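Subject: Re: [manip-sim] Gripper swap in the sink task, parallel vs three-finger
To: manip-sim list
Monday, 16:40

On the list last week, a member of the Willdale group wrote:

> We are about to choose a gripper model for a set of kitchen
> clearing tasks, all in simulation to begin with. The short list is
> the Imuneck parallel jaw and the Arriaga three-finger. The arm will
> be the same for both. I have seen the numbers people post for
> blocks and mugs, and they are not much use to me, as our tasks are
> nearly all food on plates, inside something with walls.
>
> Three questions, if anyone has run both:
>
> 1. Does the extra finger earn its place when the objects are low
> and close together, or does it mostly get in the way?
>
> 2. Which controller were you using? We have Prelo running in joint
> position mode and were told to move to Cartesian impedance
> before doing anything with contact. Is that worth the week it
> would take us?
>
> 3. Wrist camera, fixed camera, or both? We have room in the budget
> for the rendering of two views but would rather spend it on
> more episodes.
>
> Pointers to logs or config files would be welcome. So would being
> told that the comparison is pointless in sim.

It isn't pointless, but some of it needs care. We ran both grippers in October on a task close to yours and I have been meaning to write it up. Answers are in your order, with a few things at the end that you did not ask about and will run into.

Setup first. Same arm, same base position, same object set, same seeds. 111 start layouts, each run once with each gripper. The operator drove the arm by hand controller for the first part and we replayed a scripted policy for the rest. Please don't pool the two when you compare with your own results. The scripted part is harsher on both grippers and the gap between them is wider there.

1. Fingers

On free-standing objects the three-finger model was better, as everyone reports. It centres round things without much help and forgives a bad approach angle. If your tasks were fruit on an open worktop I would tell you to use it and stop reading.

Near walls the position changes. The Arriaga model needs space on three sides of the object at the moment the fingers go down, and the third finger has to go somewhere. With the hand turned the wrong way it lands on the plate, on the neighbouring object or on the wall of the basin. You can turn the wrist to avoid this, but the free wrist range is already small when the arm has to reach down over an edge. Of the failures we looked at by hand, the largest group was of this kind: the grasp itself was fine and the approach was not reachable without a touch.

The Imuneck jaw needs space on two sides only. It drops round items more often after lift, particularly if the pads meet above the widest point. It was still the better choice overall for food on a plate. I would expect the same for you, unless your objects are all large.

A warning about opening width. The default in the Imuneck description file is wider than you want. If you leave it at full opening before every approach, the outer faces of the fingers do the damage, and you will blame the controller for it. We added a pre-shape step that sets the opening to the object width plus a margin of 30 mm, and the number of knocks on approach fell at once. We did the same for the Arriaga hand, with less effect.

2. Controller

Yes, move to impedance, but I doubt that it will take a week. Prelo in joint position mode will track its target into a hard surface and go on pushing. In the simulator this shows up as the plate creeping or tilting, then as a jump when the solver gives up on the penetration. Our joint position runs were full of these jumps, and for a time we were counting them as grasp failures. They should be counted as invalid episodes.

With Cartesian impedance the finger comes to rest on the surface and stays there. Keep the vertical stiffness low for the last part of the descent and raise it again for the lift. We left the horizontal stiffness alone. If you lower it as well, the hand wanders when one finger catches the food before the other, and the closing motion drags the plate with it.

The control rate matters less than I expected. The physics step matters more. We were using 4 substeps for each control tick, having started with 2, and the smaller number gave rattling contacts between finger and plate that did not go away with any choice of gains. Check that before you spend an afternoon on tuning.

One thing I can't answer is how any of this carries over to your real arm. The impedance gains from our simulation were far too stiff when we tried them on hardware with soft pads. The order of the two grippers stayed the same in the few trials we made, but there were not enough of them to lean on.

3. Cameras

Use both if you can. If you can afford only one, use the fixed one, set high at the near end of the sink and looking along its length. The wrist view is good until the fingers are close, and then most of what it shows is fingers. On a plate with two things on it, the wrist camera loses the gap between them at exactly the point where the gap matters.

The fixed view has its own weakness, which is depth along the line of sight. The policy tended to stop short of the object at the far side of the basin. Raising the camera helped. Widening the lens did not, and it cost us resolution on the plate.

We also tried dropping the wrist camera for the approach and switching it on for the last part. It worked on the logs and was a nuisance to maintain, so it has gone. I would not build it again.

If rendering cost is your main worry, reduce the frame rate before you reduce the number of views. Half the frames made no difference that we could measure in the scripted runs. I can't say the same for the operator runs, where people complained about it and slowed down.

4. Things you did not ask

Collision meshes. The Arriaga file ships with convex hulls that fill in the space between the finger segments. For a power grasp this is harmless. For a finger going down beside something it adds a few millimetres of material that is not in the visual mesh, and you will see the object move before the finger appears to reach it. Split the hulls for each segment. The Imuneck file is better in this respect, though the fingertips are plain boxes and the corners catch on raised rims. We put a small chamfer on ours.

Sink geometry. If your sink mesh is a single concave body, check how your simulator treats it before you do anything else. Ours had closed the basin over with a hull, and the first plate we placed sat on nothing, level with the worktop. We rebuilt the basin from separate slabs. The drainboard we left as one sloped slab with the grooves in the visual mesh only, as none of our tasks put anything down there. If yours do, you will need the grooves in the collision mesh as well, at least for small round items.

Friction. We used the same pad friction for both grippers. It is not realistic for either of them, but it is the only fair choice I could think of. If you take the maker's suggested values, the Arriaga hand gains a good deal on lift and you are then comparing rubber with rubber – a different question from the one you asked.

Scoring. Decide before you start whether touching a second object counts as a failure. We decided afterwards, and had to score everything again. My advice is to log every contact pair with a time stamp and make the decision in the analysis. The files are larger and it saves the argument. We ended up with three outcomes for an episode: clean, completed with a neighbour moved, and failed. The two grippers are close together if you merge the first two and clearly apart if you don't.

Layout sampling. Random placement gives you far too many easy layouts. In our first batch most of the objects were well clear of each other and both grippers looked excellent. Sample the gap between objects directly, with plenty of weight on gaps only a little wider than a finger. Do the same for the distance to the wall. I would keep a small set of easy layouts as a check that nothing basic has broken, and leave them out of the comparison.

Time per episode. The parallel jaw was quicker, almost wholly because it needs fewer wrist corrections. I have not put figures here, as they depend on our speed limits and would be quoted without them.

What I would do in your place is start with the Imuneck jaw, impedance mode in Prelo, the pre-shape step, and one fixed camera. Get the contact logging right on that. Then swap in the three-finger hand and change nothing else. We changed the gripper and the camera height in the same week and lost most of that week's data as a result.

The configs are in the usual place on the list archive, under the sink folder. The contact-pair logger is there too. It has no documentation beyond the comments at the top, and it assumes that body names are unique, so rename any duplicates before you run it. If someone at Willdale gets the same layouts running on another simulator, I would like to see the contact logs, including the bad ones.

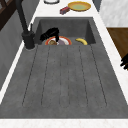 Approach clearance is the measure I would report first, ahead of lift success, and it should be taken for each finger separately. A single figure for the whole hand hides the case that decides most of these episodes. With one finger down on the plate between the brown item and the purple one, the room on either side of that finger is what you need to know, and a hand-level distance to the nearest object won't tell you which side is short. The banana lying in the basin to the right of the plate should go in the contact log on the same terms as the food on it, even when it is not a target. We log the closest approach of every finger to every loose body, at each physics step, and keep only the minimum for each phase of the motion. The phases are set by the controller state – approach, descend, close, lift – and the script that splits them is in the same folder as the logger.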